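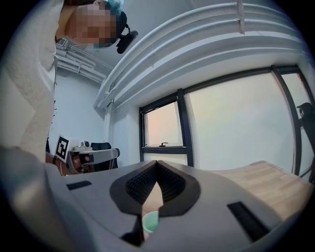 Imprimir | Enviar por correo

Compartido 74 veces | 6 comentarios

Jussara Barbosa entra a las siete menos cuarto y lo primero que hace es ponerse la cofia. Lleva nueve años en Cavalcanti, la empresa que prepara vajilla y menaje para comedores y hospitales, y los primeros siete los pasó en la línea de clasificado, de pie, separando tazas, vasos y cuencos. Desde julio trabaja en la sala de arriba, donde los gestos que antes hacía con la mano los hace con una pinza, para que después los aprenda una máquina.

«Al principio me daba vergüenza», dice. «Toda la vida cogiendo tazas y de pronto no sabía coger una taza».

El programa se llama Greltusard y lo lleva Wagner Honorato, que venía de mantenimiento. Las operarias agarran las piezas con pinzas de mano que graban el movimiento, y con esas grabaciones se entrena a los brazos que la empresa quiere instalar en la planta baja. De momento hay 2 funcionando, los dos en el puesto de tazas. Los platos siguen siendo cosa de personas.

Honorato habla despacio y mira mucho la hora. Le pregunto cuánto material hace falta. «Para la taza pequeña llevábamos 994 repeticiones buenas cuando dejamos de grabar. Las malas no las cuento», responde. Una repetición es mala si la pieza se cae, si la mano duda demasiado o si la persona tapa la pinza con la manga. «Lo de la manga pasa todos los días, sobre todo en invierno».

Los turnos en la sala son de dos horas, con un descanso en medio. Así lo pidió la plantilla después de la primera semana, cuando varias compañeras se quejaron de la muñeca. La pinza no pesa mucho, explica Barbosa, pero hay que llevarla siempre recta, y el codo acaba en el aire. «Abajo me dolía la espalda. Aquí me duele esto», y se toca el antebrazo. «No sé decirle cuál prefiero. Bueno, sí: arriba hay ventanas».

Luana Sampaio es más joven y lleva menos tiempo en la casa. A ella no la eligieron, se apuntó. Cobra un complemento por las horas de grabación, que no es grande y que según ella debería estar en el convenio. «Están grabando lo que yo sé hacer. Eso lo van a usar cuando yo no esté. Me parece bien que me lo paguen por horas, pero me gustaría que estuviera escrito en algún sitio qué pasa después».

Lo que está escrito hasta ahora es un acuerdo de tres páginas que firmaron la empresa y los delegados. Dice que no habrá despidos ligados a Greltusard durante dos años y que las personas que salgan del clasificado tendrán preferencia para los puestos nuevos. Ademir Seixas, delegado de almacén, lo negoció y no está del todo contento. Quería cuatro años. También quería que las grabaciones no sirvieran para medir el rendimiento de nadie, y eso sí lo consiguió – «por escrito, con esas palabras», insiste.

«A mí me preguntan si estoy en contra de los robots», dice Seixas. «Estoy en contra de enterarme por un cartel. Los primeros armarios de control llegaron un mediodía y no sabíamos qué eran. Mi gente pensó que cerraban la línea».

Honorato admite que aquello se hizo mal. Las cajas llegaron antes que la carta, y la carta estaba redactada para los proveedores. Desde entonces hay una reunión al mes en el comedor, a la que puede ir cualquiera.

En la planta baja el cambio se nota de otra manera. En el puesto de tazas había antes 6 personas por turno y ahora hay tres, que vigilan, reponen cajas y sacan lo que los brazos no saben coger. Las otras tres pasaron a embalaje. Rigoberto Benavides es de las que se quedaron, «de los», corrige él, el único hombre del puesto. Dice que el trabajo es menos pesado y más aburrido. «Antes hablábamos. Con la línea parada, hablábamos más todavía. Ahora cada uno está en su punta mirando una luz».

La luz se pone ámbar cuando un brazo se atasca, y casi siempre es por lo mismo: dos tazas encajadas una dentro de otra. Una persona las separa con un giro del pulgar, sin pensarlo. Barbosa ha intentado enseñar ese giro con la pinza y no sale, porque la pinza no tiene pulgar. Se lo contó a Honorato y ahora las tazas suben desde el lavado en bandejas con separadores. Es un cambio pequeño y lo propuso ella. En la hoja interna aparece como mejora del departamento técnico.

«Ya lo he dicho en la reunión», comenta. «Han quedado en corregirlo».

Le pregunto si se ve en la sala dentro de unos años. Contesta que cuando acaben con las tazas vendrán los cuencos, y después los cubiertos, que van a dar mucho trabajo por los tenedores. Luego mira el reloj de la pared. Le queda media hora de turno y Sampaio la está esperando para el relevo.

6 comentarios | Compartir | Imprimir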